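How to Get Coffee and Tea Stains Off a White Tabletop

White laminate and painted tables show every drink that lands on them. Most marks come off with things already in the kitchen, as long as you start mild and work up. These steps are for sealed surfaces: laminate, melamine, lacquer and gloss paint. Do not use them on marble, oiled wood or raw wood.

What you need

Two soft cloths, preferably microfiber
Dish soap
Baking soda
A small bowl
White vinegar (laminate only)
3% hydrogen peroxide, for old marks

Before you start

Find out what the table is made of. Look underneath for a label. Our kitchen table is a Plattner with a melamine top, and the care sheet came taped to the underside. If there is no label, test every cleaner on a patch near a back leg and leave it for ten minutes. If the patch turns dull or sticky, stop at plain soap and water.

Step 1. Blot the spill

Stand up any cup that has gone over and move it off the table. Lay a dry cloth on the liquid and press. Wiping pushes coffee into the seams and under the edge trim, where it is hard to reach. Work from the outside of the puddle toward the middle.

Coffee with milk or cream should be blotted and then washed with cool water. Hot water can set the milk.

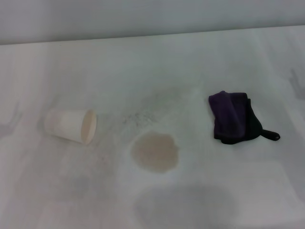 Step 2. Wash with soap

Put a few drops of dish soap in a bowl of warm water, or cool water if there was milk in the drink. Wring the cloth out well and go over the whole top, not just the spot. Cleaning one patch on an older table leaves a bright circle. Rinse with a second damp cloth and dry.

Step 3. Make a paste for what is left

Mix two parts baking soda with one part water. Spread it over the mark and leave it for ten minutes. Rub lightly with a damp cloth, in straight lines on a glossy finish. Do not use a scouring pad. If you do need a pad, Gretau sells a soft white one at the Florport hardware store, and it has been fine on melamine.

Step 4. Treat old stains

Soak a folded paper towel in hydrogen peroxide, lay it on the stain and cover it with plastic wrap. Check after 40 minutes. Very faint pink or tan marks may need a second round. Rinse well and let the top dry before you judge the result, as pale marks are hard to see on a damp surface. Never mix peroxide and vinegar.
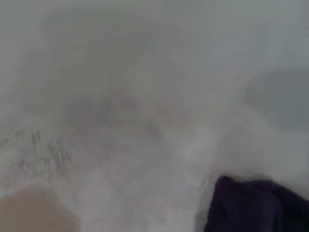 Pamport: We have the same kind of melamine top and the peroxide took out a tea ring from last August. It needed two rounds of 40 minutes. I would add that the plastic wrap should be taped down at the corners or it dries out too fast.

Tape is fine on melamine. Keep it off painted tops, where it can lift the finish.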